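Features > Homes > Design & Drawings

I moved my kitchen wall 12 times before anyone picked up a hammer

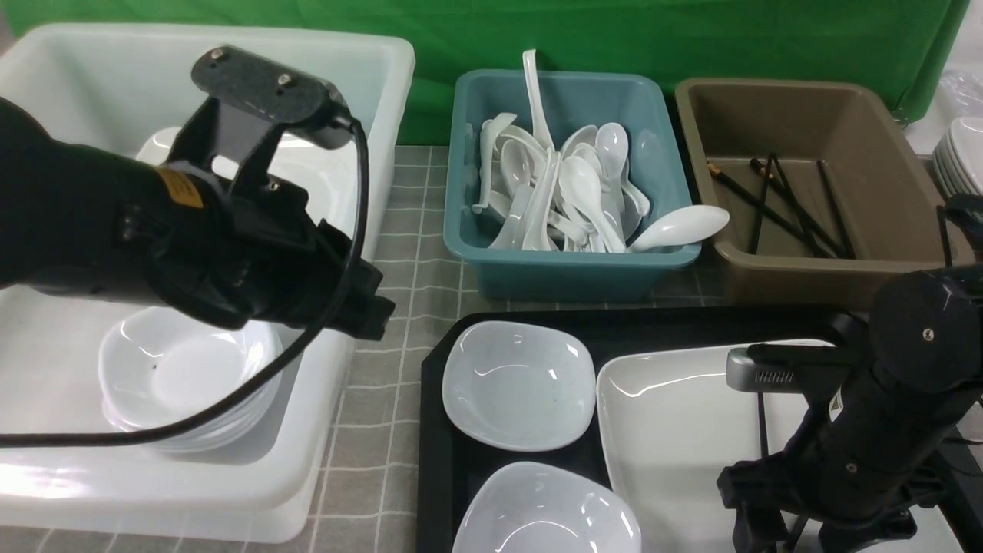 White bowls stacked in a plastic bin, on a grey checked cloth.

Last updated: September

I'd always thought 3D house drawings were for people building hotels. Then we bought the end terrace in Killside, with a kitchen you could just about turn round in, and a friend told me to get it modelled before I spent a penny on builders. Best advice I've had in years!

I went to Mittal, a small drawing studio over in Canden. They asked for a floor plan and as many measurements as I could stand to take (I crawled behind the boiler for one of them). A week later I was sitting with a cup of tea, strolling through my own kitchen on a laptop. There was even sunlight coming in at the back door, at the right angle for breakfast time.

And that's when the fiddling started. The wall went left, the wall went right, the sink had a spell under the window and then came home again. I'd sketched an island 1000 mm wide and was very proud of it, until I "walked" round it on screen and saw that the oven door would hit it. We took 100 mm off and turned it sideways, and it's been fine ever since.

It wasn't cheap. The whole job came to £2000, with a short walkthrough film included, and I did wince. My sister used Grendel, the do-it-yourself program, and got something decent for far less, though her sofa floated above the carpet and she never did work out how to bring it down.

If you're tempted, ask how many rounds of changes are in the price. Mine covered three, and after that I paid by the hour. Ask for an evening view too, with the lamps on. I forgot, and I'm still moving lamps.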